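How to clean a whiteboard that won't wipe clean

By Leen Nseir
Feb 2, 2018

Dry-erase marker comes off easily in the first day or two. Leave it through a long weekend under fluorescent lights and it starts to grip. If your board has grey shadows that the felt eraser only pushes around, work through these steps before you think about replacing it.

What you need

Two microfibre cloths
A spray bottle of plain water
A bottle of isopropyl alcohol, 91 per cent if the pharmacy has it
A fresh black dry-erase marker

Step 1: Save what's on the board

Ask before you wipe. Copy down anything people still need, including the small stuff. A few little shapes and short strokes in a column can be somebody's whole plan for the week.
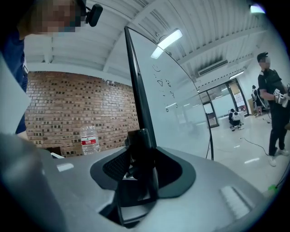 Step 2: Dry wipe first

Fold a dry cloth into a pad and start at the top. Work down in overlapping strokes so the dust doesn't fall on parts you've already done. Shake the cloth out when it turns grey. If the board is on a stand, hold the frame with your other hand.

Step 3: Go over old marks with fresh marker

Trace the stubborn lines with the new marker and wipe right away. The solvent in the wet ink loosens the old ink underneath. It looks worse for a second. Two passes will take care of most lines.

Step 4: Use alcohol on what's left

Dampen the cloth, not the board, and rub in small circles. Open a door or window if the room is small. Keep alcohol off the frame, where it can dull the paint.

Step 5: Rinse and dry

Wipe the whole surface with a water-damp cloth, then dry it with the clean one. Leave it for seven minutes before writing. Marker on a damp board goes patchy.

If the shadows come back

The coating is probably worn. Marwan Hamdan got four more years out of our old board with a resurfacing film, though he had to redo one corner where it bubbled. Skip scouring powder and steel wool, as both scratch the surface for good.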